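Pudari把持セルの据え付けと保守に関する報告
自動化実習　Pudari班
2019年5月29日

1　はじめに

本報告は、Plirnanari実習棟の奥にある把持セル（以下、Pudari）について、ハンドと手首カメラの付け直し、座標合わせ、その後の点検の経過をまとめたものである。アームとハンドはHundside製、座標合わせと記録にはMathurというソフトウェアを使った。

前年度の班の報告書は「調整は完了しており、そのまま使用できる」と結んでいた。私たちはこの一文を最初から信用していたわけではないが、確かめずに使い始めたのは事実で、授業の最初の週をそれで失った。指令した位置とハンドが降りる位置がずれていて、筒状の菓子容器の縁を指の先で押してしまう。前年度の報告書には、何をもって完了としたのかが書かれていない。どの姿勢で、どの対象物を使って、何回確かめたのかもわからない。そこで今回は、できたことより先に、どうやって確かめたか、何を確かめていないかを書くことにした。読みにくい箇所もあると思うが、次の班が同じセルを引き継ぐので、省略はなるべく避けた。

課題としては「把持セルを立ち上げ、連続運転ができる状態にする」というのが指定だった。「連続運転ができる」の定義は各班に任されている。私たちは、調整を途中で触らずに240回の把持を通すことを目標に置いた。この数に理論的な裏付けはない。実習の一コマで終わる長さから逆算しただけである。

2　セルの構成

アームの先端にハンドが付き、ハンドの付け根に小型のカメラが付いている。カメラは指先の方向を向いており、対象物に近づくほど対象物が大きく写る。固定カメラは使っていない。作業面には灰色の布を敷いた。容器が転がるのを抑えるためだが、これには後で述べる不都合があった。

対象物は市販のポテトチップスの筒を主に使った。円筒で、寸法がそろっていて、手に入りやすい。一方で、表面がつるつるしていて光を返すこと、印刷が派手なこと、中身が減ると重さが変わることは、実験の対象としては面倒な性質である。カタログの把持例では無地の樹脂円柱が使われていて、あれと同じ成績が出ると期待するほうがおかしい。

Hundsideの手引きには、ハンドの交換後に「再調整は原則として不要」とある。「原則として」の範囲はどこにも書かれていない。取り付け面に位置決めのピンがあるので、ピンが正しく入っていれば同じ位置に戻るという理屈だと思う。理屈としてはわかる。ただ、Pudariではカメラの台座がハンド側に後付けされていて、その台座にはピンがない。ねじを締める順番だけで向きが変わる。手引きがいう「不要」は、この構成を想定していないと考えるのが自然である。

3　取り外しと取り付け

まず電源を落とし、アームを支え台に預けた状態でハンドを外した。外してみると、取り付け面に細かい粉が付いていた。前年度の布の繊維なのか、指の当て材が削れたものなのかは判断できなかった。両方の可能性があると班の中で意見が分かれ、結局そのまま拭き取ってしまった。残しておいて顕微鏡で見ればわかったはずなので、これは手順の失敗である。

取り付けねじは、一つだけ手で回るほど緩んでいた。前年度の班が締め忘れたのか、使っているうちに緩んだのかはわからない。緩み止めの印が付けられていなかったからである。印がなければ、緩んだことも、最初から緩かったことも後から区別できない。今回はねじの頭から台座にかけて細い線を引いておいた。線がずれていれば動いたということになる。単純な方法だが、私たちが今回行った作業の中で、あとあと一番役に立ったのはたぶんこの線である。

取り付けの手順は次のとおりにした。

・取り付け面とピンを乾いた布で拭く。溶剤は使わない。
・ピンにハンドを合わせ、手で押さえて浮きがないか確かめる。
・対角の順にねじを軽く締め、もう一周して本締めする。
・カメラの台座を付ける。こちらも対角の順で、片側だけを先に本締めしない。
・ケーブルを這わせ、手首を可動範囲の端まで手で動かして引っ張られないか見る。
・最後に線を引く。

ケーブルの項は、一度失敗してから書き足したものである。はじめは手首を中央の姿勢にしたまま余裕を決めた。中央では余って見えたが、手首を回し切るとケーブルが張り、カメラの台座を横に引いていた。台座はわずかに傾いたようで、その後に取った座標合わせのデータは全部捨てることになった。目で見てわかる傾きではなかった。わかったのは、同じ点を二つの姿勢から測ったときに値が合わなかったためで、もし片方の姿勢だけで測っていたら気づかずに進んでいたと思う。

4　カメラの向きと視野

カメラの向きは、指先と対象物の両方が写るように決める。口で言えば簡単だが、ハンドの本体が視野の上側に大きく入り込むので、自由に使える範囲は思ったより狭い。本体を視野から外そうとしてカメラを外向きに倒すと、今度は閉じた指先が見えなくなる。前年度の向きは本体がほとんど入らない設定で、そのかわり、把持の瞬間に何が起きているかが画像に残らなかった。私たちは本体が入るのを承知で、指が見えるほうを選んだ。

この選択には反対意見もあった。視野の半分をハンドに取られるくらいなら、把持の成否は指の開き量だけで判定すればよい、というものである。指の開き量は数値で出るので、処理は確かに楽になる。しかし試してみると、筒を斜めにつかんだ場合と真っすぐにつかんだ場合で、開き量の値だけからは区別が付かないことがあった。筒は円筒なので、軸の傾く向きによっては挟む幅がほとんど変わらない。数値が正常だからといって、把持が正常だとは言えない。この点は画像を見るまで誰も疑っていなかった。 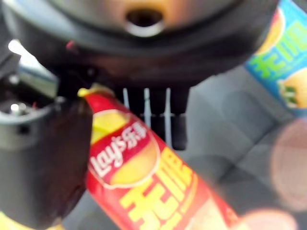 図1　手首カメラの画像。赤いLay's（乐事）の筒が斜めの姿勢でつかまれている。右上は青い筒。

図1では、ハンドの本体が上側を広く占め、かなりぼけている。焦点は対象物側に寄せて固定したので、手前の本体がぼけること自体は許容した。問題にしたいのは筒の軸の傾きである。左の指は筒の左側面に当たっていて、黄色いふたの側がハンドの下に来ている。Mathurの記録では、このような姿勢も「把持」として一つにまとめられる。成功率という一つの数字だけを見ていると、斜めの把持と真っすぐな把持が同じ重みで数えられてしまう。

もう一つ、青い筒が視野の端に半分だけ入っている点も気になった。Mathurの輪郭検出は、端で切れた物体の扱いが安定しない。対象から外すときもあれば、短い物体として拾うときもある。設定画面には「端部の物体を無視する」という項目があるが、これを有効にしても拾われることがあった。どの程度切れていれば「端部」と見なすのかが説明書に書かれておらず、私たちも突き止められなかった。対策としては、候補の領域を視野の内側に限ることにした。これは原因を直したことにはならない。症状が出にくいようにしただけである。

5　座標合わせ

座標合わせは、Mathurに付属する格子板を使う方法で行った。アームをいくつかの姿勢に動かし、それぞれで格子板を撮影し、カメラとハンドの位置関係を計算させる。ソフトウェアは計算が終わると緑色の表示で「良好」と出す。この「良好」がどこまで信用できるのかを調べるために、わざと悪い条件でも同じ手順を試した。

最初に試したのは、電源を入れてすぐの座標合わせと、30分動かしてからの座標合わせの比較である。どちらも表示は「良好」だった。ところが両者の結果を使って同じ点に指先を下ろすと、降りる場所が違った。アームの関節が温まった影響だという説明が班の中では有力だったが、私はこれには少し疑問を持っている。30分の間に変わるのは温度だけではない。ケーブルの落ち着き方も変わるし、途中で人が作業台に触れた可能性もある。温度の影響を言いたければ、温度を測るべきだった。測っていないので、本報告では「30分動かした後に行う」という手順だけを残し、理由は保留にする。

次に、姿勢の選び方を変えた。格子板が楽に写る、似たような姿勢ばかりで撮影した場合も、やはり「良好」と出た。誤差の表示はむしろ小さくなった。似た姿勢だけで測れば、計算上のつじつまは合いやすい。そのかわり、撮影しなかった姿勢でどうなるかについては何も保証されない。実際、作業面の奥側に手を伸ばすとずれが大きく、手前ではほとんどずれなかった。誤差の表示が小さいことを喜んでいた時期があったので、ここは恥を承知で書いておく。

最終的には、手首を傾けた姿勢と回した姿勢を意識して混ぜ、作業面の四隅と中央に印を付けて、計算結果とは別に指先の降りる位置を物差しで確かめた。合格の条件は、どの印でもずれが3 mm以内に収まることとした。3 mmという値は、筒の側面を指が外さずに済む範囲を手で試して決めた。別の対象物ならこの値は変わるはずで、そのまま引用しないでほしい。

物差しで測る方法は古くさいという意見もあった。確かに読み取りの個人差がある。それでも、ソフトウェアが自分で出した結果をソフトウェア自身に採点させるよりは、独立した確認になる。読み取りを二人で別々に行い、値が食い違ったときは測り直した。

6　作業面の布について

灰色の布は、筒が転がるのを防ぐ目的では期待どおりだった。しかし、布にはしわと起伏ができる。しわの上に置かれた筒はわずかに持ち上がり、座標合わせのときに想定した高さと合わなくなる。高さが違えば、指先が降り過ぎて布に触れるか、逆に筒の上のほうを浅くつかむことになる。

布をぴんと張ればよいという単純な案を試したが、把持のたびに指が布を少しずつ引きずるので、しばらくするとまた寄ってくる。裏に滑り止めを敷く案はまだ試していない。布をやめて硬い板にする案もあったが、今度は筒が転がり、指が当たった瞬間に逃げる。どちらの失敗がましかという話になり、転がって台の外に落ちるほうが復旧に手間がかかるという理由で布を残した。最適だと主張するつもりはない。

布の起伏と斜めの把持に関係があるのかどうかは、今のところわからない。班の中には関係があると断定する人もいた。しかし、起伏の高さを把持ごとに記録していないので、そう言い切るだけの材料がない。置き方、指の閉じる速さ、筒の中身の偏りも同じくらい疑わしい。

7　点検の手順

運転を始めてからは、50回の把持ごとに止めて点検を入れた。点検の間隔をもっと延ばしたいという声は最初から最後まであった。確かに、止めるたびに調子が狂う。ただ、間隔を決める根拠が何もない段階で長くするのは順番が逆だと思う。

点検では次のところを見た。

・ねじに引いた線がずれていないか。
・指の当て材に削れや剥がれがないか。
・カメラのレンズに油や粉が付いていないか。
・ケーブルを留めた箇所が滑っていないか。
・中央の印に指先を下ろし、ずれが3 mm以内か。

線のずれは、カメラの台座のねじで一度見つかった。ハンド本体の取り付けねじでは見つかっていない。台座のねじは短く、かかりが浅いので、ここが弱いのは構造の問題だと考えている。長いねじに替えたいが、手元にある長さでは裏側で干渉する。締め直して線を引き直し、その後の点検では動いていない。「動いていない」というのは、私たちが見た範囲でという意味である。

当て材は、左右で減り方が違った。左の指のほうが早く毛羽立つ。いつも同じ側から先に触れているためだと思われるが、座標のずれが残っているせいだとも読める。もし後者なら、3 mm以内という合格条件そのものが甘いことになる。当て材の厚さを最初に測っておかなかったので、減った量を数値で出すことができない。新品に替える前に測るべきだった。

レンズの汚れについては、点検表に「異常なし」と書き続けた後で、斜めから光を当てたら指紋が付いていたことがあった。正面から見ただけでは見落とす。それ以来、点検表の文言を「斜めから光を当てて見る」に変えた。「確認する」と書くだけの点検項目は、何をどう見れば確認になるのかが人によって違うので、ほかの項目も同じように書き直すべきだと思う。まだ全部は直していない。

8　連続運転の結果

目標の240回は、途中で調整を触らずに通すことができた。これだけを書けば前年度の「完了」と同じことになるので、条件を付け加える。

第一に、対象物は筒に限っている。袋や箱では行っていない。第二に、筒は人が毎回置き直しており、置く場所も作業面の中央寄りに偏っていた。四隅に近いところでの把持は少ない。第三に、斜めの把持も持ち上がれば数に入れている。斜めの把持を失敗とみなせば、この運転は途中で止めるべきだったことになる。どちらの数え方が正しいかは、持ち上げた後に何をするかによる。箱に落とすだけなら斜めでも困らないし、立てて並べるなら困る。

また、点検のたびに布のしわを手で伸ばしていた。これは「調整を触らない」という条件に反しているのではないかと、運転後の検討で指摘が出た。もっともな指摘である。布は調整に含めないと事前に決めていたわけではなく、誰も意識していなかった。次に行うなら、布に触るか触らないかを先に決めておく必要がある。

成功率の数字は、ここには載せない。上の条件が曖昧なまま数字だけが残ると、そのうち条件のほうが忘れられるからである。記録はMathurの保存領域に残してあるので、必要なら画像と一緒に見てほしい。

9　メーカーの説明との食い違い

Hundsideの手引きを悪く言いたいわけではない。位置決めピンの精度は実際によかったし、ハンドを外して付け直す操作を繰り返しても、ハンド自体の位置は私たちの測り方では差が出なかった。食い違いは、手引きが扱っていない後付けの部分、つまりカメラと台座とケーブルに集中している。

Mathurについては、もう少し厳しい見方をしている。「良好」という表示の基準が公開されていない。似た姿勢だけの測定でも、温まる前の測定でも、同じ緑色の表示が出た。この表示は、計算が途中で破綻しなかったという程度に受け取っておくのが安全である。更新版では基準が見直されるという話を聞いたが、更新版を試していないので評価はできない。

10　引き継ぎ事項

次の班へ。カメラの台座のねじは、毎回見てほしい。ハンドを外す必要が生じたら、この報告の座標合わせの値は使わず、最初からやり直すこと。予備の当て材は工具棚の下段に入っている。付ける前に厚さを測り、点検表の余白に書いておくこと。格子板は反りやすいので、立てかけずに平らに置く。

布の裏の滑り止め、台座用の中間の長さのねじ、関節付近の温度計測は、やりたかったが手が回らなかった項目である。10月の後期実習でこのセルが使われる予定と聞いている。それまでに少なくともねじは手配しておきたいが、購入の申請がまだ通っていない。

なお、点検表の原本は実習棟の緑のファイルにある。電子版は途中から更新が止まっているので、そちらだけを見ないように。

関連する報告
・Pudari把持セル　前年度立ち上げ報告
・Hundside製アームの原点復帰とケーブル処理
・Mathurによる記録データの整理手順
・Plirnanari実習棟　工具棚の使い方

お問い合わせは自動化実習の窓口まで　|　© 2019 Plirnanari実習棟　|　ページの先頭へ戻る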